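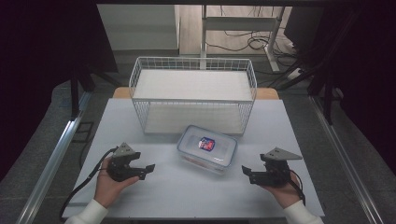 Why would anyone pay to sit in the dark and watch a story they already know, one of our first-year students wanted to know, when the ending was given away in the trailer?

Chapter 3
Sequels, Remakes and the Long Series

It is a wonderful question, and film people have been arguing over it for as long as there have been second parts! This chapter takes it seriously. We begin with the sequel, which carries a story forward, then turn to the remake, which starts it again with new faces (and often a new country, a new ending or a new century).

Our main case is the Drikville series, made by the Agarwal studio. The first film ran for just 91 minutes and opened on 25 screens. By the time the third came out, one April, it was showing on up to 3,000, and the quiet harbour town of the original had grown a railway, a rival town called Belta and a great many more explosions. Watch the opening ten minutes of each film before you read on. Listen to the music as well as looking at the sets – the same tune comes back every time, and it never means quite the same thing.

Key terms: sequel, prequel, remake, reboot, spin-off

3.1 What a second film owes the first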